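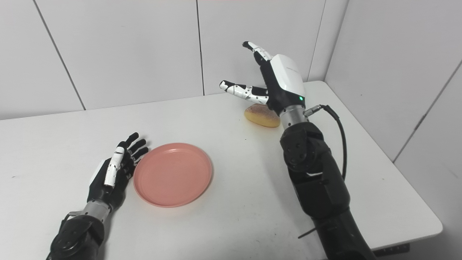

A bun and a pink plate on the white table.

How to knock in a new cricket bat

I bought a new bat in January and very nearly walked straight into the nets with it. Please don't! A fresh willow face is soft, and one decent yorker on the toe can crack it (mine did, two bats ago, and I still wince).

First, oil it. Raw linseed, a teaspoon or so, rubbed over the face, edges and toe with a bit of rag. Keep it off the splice and the stickers. Lay the bat flat overnight, face up, then do it again the next evening. 2 coats is plenty, and more just makes it heavy.

Now the boring bit. Get a wooden mallet and start gently, up and down the middle of the face. I do 100 taps, have a breather, then go a little harder. For the edges, strike at an angle so they round off. Never hit them square on, and leave the back alone. Ottó Orbán, who opens for us at Torkness, reckons on 500 taps a night for a week, but his neighbours must be saints.

After that, take some old balls and give yourself short catches off the face. If you see seam marks, go back to the mallet for another evening. Then try soft throwdowns, nothing quick, and keep the new ones in the bag for now.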